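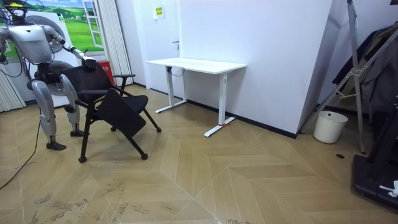
The black chair, the white desk and the meadow on the back wall.

The Folding Chair

The meadow came with the room. The last tenants had put it up, hills and clouds and a white window frame at one end, and the agent in Grorkcombe said it would cost 300 pounds to take down, so it stayed.

My sister wanted the room cleared by August. She had let it to a firm called Sema, who needed the desk but had said nothing about chairs. I took the bus over on the 52 and let myself in with her key.

I started with the chair. I had bought it for our father when he was doing his accounts at home. It had a mesh back, and the seat was on a hinge and tipped up so the whole thing could go behind a door. He never put it behind a door. He sat in it every evening with the seat down and his slippers on the floor beside it, and when he got up he left it pointing at the window.

I stood behind it and held the top of the back. I thought I would walk it over to the wall and come back for the rest.

It rang then, my phone, and it was her.

"Have you done the chair?" she said.

"I'm holding it."

"Gatchalian's will give us 44 for it."

"It cost 60."

"That was years ago."

I looked at the meadow. There was no path on it anywhere. I had never noticed that when he was sitting in front of it, and I had been in that room most weeks.

"He didn't like that wall," I said.

"He did. He told me he did."

"He told me it made him want to go and cut it."

She laughed, and I could hear her kettle in the background.
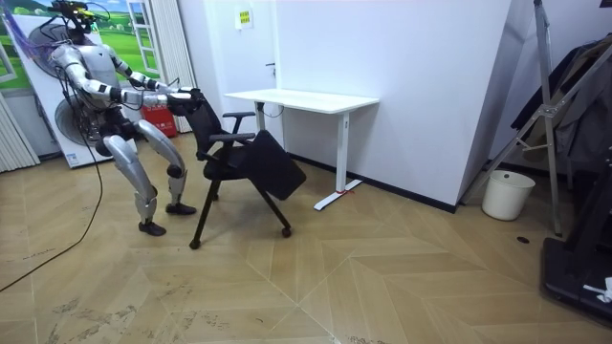 "Keep the chair, then," she said. "If you want it."

I said I hadn't got the space. She said it folded, that was the point of it. I said I knew it folded.

After she rang off I tipped it towards me to see how heavy it was. It was lighter than I remembered. I got it as far as the landing and sat down on the top stair next to it, and when the next bus went by I let it go.

Posted July 26, 2020

More short fiction
Two Keys for Gutis Lane
The Grorkcombe Bus
What the Agent Said
A Tin of White Gloss
Low Tide, Back by Six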